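Skenel 手持ち式グリッパー 組立キット

製品情報
提供元:Illenen 工作機器部門
対象:家庭の作業台、または共同工房における個人製作
最終更新:2024年6月6日

製品概要

Skenelは、二本指の手持ち式グリッパーを利用者自身が組み立てるためのキットです。ロボットアームに装着する前段階の把持試験、教示動作の記録、指先部品の比較検討などに用いることを想定しています。完成品としての販売は行っておりません。

本キットは、リンク機構、指ブロック、接触パッド、締結部品および組立説明書により構成されます。樹脂部品は黒色で統一し、利用者が自ら造形した部品と組み合わせて使用できるよう、取付穴の位置を示した図面を公開しています。記録用カメラは同梱しておりません。カメラ台座は標準の構成に含まれますが、お手持ちの機種に適合するかどうかは、ご注文の前に寸法図でご確認ください。

構成品

指ブロック 左右各1個
接触パッド 左右各1枚(予備各1枚)
平行リンク用アーム 一式
握り部および引き金 一式
カメラ台座 1個
圧入用インサート 一式
締結ねじ 一式
組立説明書(日本語)

主な仕様

本体質量 452 g(カメラを除く)
指の最大開き幅 100 mm
指ブロックの材質 造形樹脂
把持力の調整 引き金側のばね交換による
駆動方式 手動(電動化部品は別売)

組立に必要な工具

六角レンチ、精密ドライバー、温度調節機能付きのはんだごて(インサートの圧入に使用)、細目のやすり、ノギスをご用意ください。共同工房で作業される場合は、当該施設の火気および加熱工具に関する規定に従ってください。圧入作業の際は換気を行い、加熱した金属部品に素手で触れないでください。

組立の手順

初めに、アームの穴の内側に残った造形時のばりを取り除きます。穴径を広げすぎるとインサートが保持されませんので、やすりの使用は最小限にとどめてください。続いてインサートを垂直に圧入し、樹脂が完全に冷えるまで荷重をかけずに置きます。

次に、左右のアームを握り部に仮組みし、引き金を引いて開閉の動きを確認します。途中で引っかかりを感じる場合は、ねじの締めすぎ、または穴の内側の削り残しが考えられます。仮組みの段階で動作が滑らかになるまで調整し、その後に本締めを行ってください。

指ブロックは、向かい合う面にパッドが来る向きで取り付けます。左右のブロックは形状が似ていますが互換性はありません。裏面の刻印を確かめてから締結してください。パッドは脱脂した面に貼り付け、平らな当て板で全体を均一に押さえます。貼り付け後は24時間以上の養生を推奨いたします。

開閉の確認は、物を置いていない平らな卓上で行います。指を開いた状態で左右の先端の高さを見比べ、ずれがある場合はアームの根元のねじを緩めて合わせ直してください。 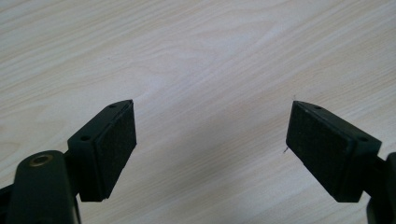
「先端の高さは合わせたつもりでも、本締めをすると片側だけ少し持ち上がりました。左右のねじを交互に少しずつ締める方法に変えてからは、ずれなくなりました」とのご報告を、共同工房Celtentの利用者の方よりいただいております。弊社でも同じ方法を推奨しており、組立説明書の次回改訂において該当箇所に追記する予定です。

パッドの取扱い

パッドの表面は、繊維や木くずが付着しやすい性質を有しています。使用前に表面を確認し、付着物がある場合はピンセットまたは粘着テープで取り除いてください。溶剤の使用は、接着層を傷めるおそれがあるため避けてください。

角のめくれや表面のへたりが認められたときは、左右を同時に交換してください。片側のみを交換した場合、把持した対象物が閉じる途中で回転することがあります。交換の目安は開閉500回としていますが、対象物の形状や表面の状態により前後します。

木製の作業台で使用される場合は、指先で天板を強く押さないようご注意ください。天板の傷が問題となる場所では、薄手の作業マットの併用をお勧めします。

自作部品との組合せ

指ブロックは取付穴を介して着脱できるため、形状の異なる指先を自作して交換することが可能です。図面は、Illenenの製品サポート窓口にお申し込みいただいた方に無償でお渡ししています。改変した図面を個人の製作に用いることは差し支えありませんが、改変品を販売される場合は事前に書面でご相談ください。

自作の指先を取り付ける際は、質量の増加により引き金の戻りが遅くなることがあります。この場合は、別売の強化ばねに交換してください。なお、積層造形で製作する場合、積層の向きによっては穴の周囲が割れやすくなります。締結方向と積層面が平行にならないよう配置をご検討ください。

電動化部品「Győri」について

手動で組み上げたSkenelに後付けする電動化部品として、Győriを用意しています。引き金の代わりに小型サーボを取り付け、指の開閉を外部の制御基板から操作するものです。握り部の交換を伴いますが、アームおよび指ブロックはそのまま使用できます。制御基板と電源は含まれません。

通電中は指の間に手を入れないでください。配線の変更および部品の交換は、必ず電源を切った状態で行ってください。

ご注文および納期

キットは受注後に部品の検品を行い、21日以内に発送いたします。共同工房、教育機関等で複数組をご希望の場合は、別途お見積りいたします。10月は棚卸しのため発送業務を一時休止する期間がございますので、お急ぎの場合は早めにご注文ください。

保証の範囲

同梱部品の欠品および成形不良については、到着後の申し出により無償で交換いたします。圧入作業中の破損、利用者による追加工、自作部品の取付けに起因する不具合は保証の対象外となりますが、補修用の部品は単品でお求めいただけます。

関連製品

交換用接触パッド(左右組)
強化ばね
圧入用インサート 追加セット
Győri 電動化部品

お問い合わせは、Illenen 製品サポート窓口までお願いいたします。ご連絡の際は、組立説明書の表紙に記載された版番号を併せてお知らせください。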